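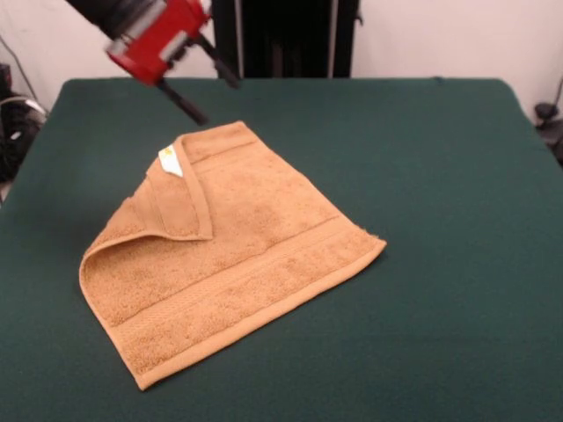
Trasero: cloth planning for arms you already own

Trasero is a planning and perception package for soft stuff. Towels, napkins, pillowcases, the kind of thing a regular motion planner looks at and shrugs. You give it a camera view and an arm, it gives you back a grasp point, a pull direction and a path that gets you there. I've been working on it at Plelon since the second prototype, and I still get a kick out of watching it pick a corner I wouldn't have picked myself!

What you get in the box (okay, in the download)

The corner finder, which scores every edge and corner it can make out and tells you why it likes one over another
The fold planner, with straight, diagonal and book folds ready to go
The replay viewer, where you scrub through a run and see what the planner believed at each step
A driver layer for two-finger grippers
Plain text config files, because I can't stand clicking through menus to change one number

Install takes one command on a clean machine. Calibration is the slow part. Plan on 25 minutes your first time and a lot less once you know where the board goes.

What changed in Trasero 7

The big one is flap handling. Older releases treated a towel as one flat shape with an outline, so a corner turned back over the rest looked like a weird dent and the planner would go after the wrong edge. Now every visible layer gets its own outline, and the planner keeps a guess about which one is on top. You can see that guess in the viewer as a colored overlay, and you can correct it by hand if you disagree (I do, sometimes).

We also rewrote the approach step. The fingers used to come straight down no matter what. Now you set an approach angle per fabric type, plus a hover height where the arm pauses and takes one more look before committing. If the second look doesn't match the first, it replans from there. You can turn the pause off for speed, but please try it with the pause on first.
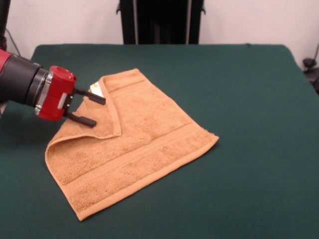
Posted by Sunee Sombatkul, Planning and Tooling, Plelon
Updated in May

So, terry cloth. I picked it as our main test fabric and I've complained about it ever since. The loops blur the edges in the depth data, and a thick hem can pass for a fold if you're careless with your thresholds. The towel profile in this release leans on the woven bands, which are flatter than the pile and run parallel to the hem. Find a band, and you have a pretty good idea which way the towel is turned, even with a corner flipped over.

The profile ships with 81 settings, and before you panic, most people touch three or four of them. Start with pile height, band width and layer confidence. Kanyarat Sangkhawat wrote the tuning guide and it's much better organized than anything I would have come up with. Read her section on layer confidence twice.

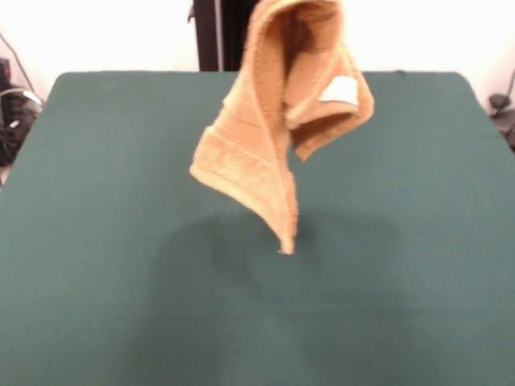

Hanging views are where I spent most of my time on this release. Once a towel is off the table, the flat outline is useless, so Trasero switches to a separate model that looks for hems running down to a low point and treats that point as a candidate corner. The trouble is all the stuff that looks like an edge and isn't. Care labels are the worst of it: a little white patch tucked into a fold, way brighter than the cloth around it, and the old edge detector loved those. The new label mask drops them before scoring. It's on by default for the towel profile and off for everything else, so if you're working with pillowcases, go flip it on.

Which arms and cameras

Anything that takes joint targets from our driver layer should work. We keep a tested list in the docs, currently 51 arm and gripper pairings, and Clirwood maintains a separate plugin for their own controllers. One fixed depth camera is enough to start. A second one helps with hanging cloth, and the calibration tool handles both in the same pass.

Licensing

The single-cell license covers one arm and as many cameras as you can plug in. The lab license covers a whole room and adds the Phromma simulator bridge, so you can try a fold in sim before you try it on real fabric. Both come with a year of updates. If you're on Trasero 6, your config files will load fine, but rerun calibration before you trust the hover height.

Questions about a fabric we don't list? Send us a short recording from the replay viewer along with your config, and tell us which fold you're after.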